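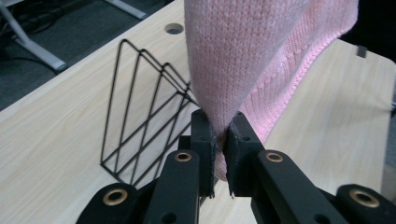 Pink knitted garment with ribbed edge, Tillow Collection. Fine knit in pastel pink.

Knitwear in the Tillow Collection
Florkmont Textile Study Center
Gallery updated May 2021

The Tillow Collection consists of 294 items of everyday clothing, most of them machine-knitted and intended for ordinary household wear. It was transferred to the Florkmont Textile Study Center from the Fitzsimmons storage building in March and is now kept in the ground floor study room. Items may be viewed by students, teachers and members of the public by prior arrangement.

This gallery page is devoted to light-colored knitwear. The group was selected for online publication ahead of the darker pieces, which remain in storage until their records have been checked.

About the garment shown
The main fabric is worked in stockinette, the smooth-faced knit found in a large share of sweaters and cardigans. Its surface is fine and slightly fuzzy. Vertical ribbing runs along the edge, where the pink appears a little deeper than in the body of the fabric. The cloth falls in a broad fold that tapers to a point at its lower tip, and a light wood-grain desk lies behind it.

Terms used in the records
Stockinette: a plain knit fabric with a smooth face and a more textured back. It tends to curl at a cut or unfinished edge.
Ribbing: alternating columns of knit and purl stitches, commonly used at cuffs, hems and necklines for stretch.
Hand: the way a fabric feels and drapes when it is lifted.

Storage and handling
Knitted garments are stored flat, with tissue placed inside each fold. They are not kept on hangers for long periods, as the weight of the fabric can stretch the shoulders. Each storage box holds no more than 22 garments, and folds are moved to a new position when the boxes are inspected. Visitors are asked to remove rings and bracelets before handling any knitted item.

Finding records
Catalog entries are maintained in the Trinelik database, which at present contains 3000 records across all Center collections. Entries may be searched by color, stitch type or garment type. Light-colored knitwear accounts for 49 entries under the Tillow heading.

Requests to view items should be submitted in writing to the study room desk and should state the catalog entry and the purpose of the visit. Reproduction of gallery pictures for classroom use is permitted with credit to the Florkmont Textile Study Center.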